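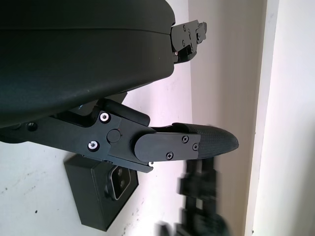

Two-finger gripper, jaws open, seen from the wrist camera.

Ditumby parallel gripper: what the quote leaves out
Reviewed by Derek Kershaw, 03/05/2026

I buy equipment for a small packing shop, and I don't trust brochures. The Ditumby brochure has the word "effortless" in it 11 times. So when Siv Tangen, who runs our second line, asked for a gripper and a wrist camera in this year's budget, I said I'd sign for one set and write up what it cost us before I signed for any more. We've had it 4 weeks.

The price first. The gripper went through Mateos, our usual dealer, and the line on the quote everybody looks at is the gripper itself. Fine. Then you read down. The mounting bracket is a separate line. The camera mount is another. Spare fingertip pads are sold in pairs, and the add-ons we needed to get it running came to $930 on top. None of that was hidden, exactly, but it was on page two, in smaller type, and the salesman never brought it up until I did.

Build quality I can't complain about much. The fingers are stacked black plates held on with ordinary screws, Phillips heads on the finger plate and socket heads on the bracket behind it, so you'll want two kinds of driver on the bench. I like being able to see the fasteners. We had a unit from another maker a few years back where the whole finger was one sealed piece, and when the tip wore down you bought the whole finger. With this one Siv swapped a pad in less time than it took me to find the part number.

The pads have a fine texture, woven or diamond-knurled by the look of it. The brochure makes a lot of that. My view is that texture is worth paying for if you handle slick cartons and not worth a dime if you don't. On our coated boxes it held well. On plain cardboard I saw no difference from the cheap smooth pads we cut ourselves out of sheet rubber, and those cost us lunch money. Ask the dealer for one sample pair before you order a drawer full of them.

Now the linkage. There's a round pivot and a lever arm out in the open beside the finger. That makes it easy to look over and easy to wipe down. It also means dust can get at it, and a packing shop is all dust. The manual says to clean it "regularly," a word that tells a budget planner nothing. I've put it down for every Friday until I learn better, and I've charged those hours to the gripper, where they belong. If your plan shows zero labor for upkeep, your plan is wrong.

The camera mount is where I'm least sold. It's a plain boxy thing, and the camera module has two lenses set one above the other. Siv thinks it's the best part of the package. I think we paid for more camera than the job asks for. We pick the same three cartons off the same belt all day. If your parts show up in a mess, in a bin, every which way, then go ahead and argue for it. If they come down a guide rail, put that money somewhere else.

One more thing for planners: leave room. With the housing, the bracket and the camera all hanging off the wrist, the business end is a good deal bulkier than the drawing in the quote suggested to me, and we had to move a guard post at Raletthorpe before we could run the reach we wanted. That was a day's work for two people and I hadn't budgeted a cent of it. Our Fludetlow building has tighter aisles still, so I'm going to tape out the whole swing on the floor before anyone talks to me about a second unit.

Would I buy it again? One, yes. Siv wants 4, and the dealer has offered 25 percent off the camera mounts if we order them all together. I've told them both I'll look at it after the summer, when I have some real numbers on pads and cleaning hours. A discount on a part I'm not sure I need doesn't do much for me.

Good: pads come off easily, fasteners are easy to get to, solid plates.
Bad: too many separate lines on the quote, open linkage, vague upkeep advice.
Still deciding: the camera.

Score: 3 out of 5. I'd go up half a point if the bracket came in the box.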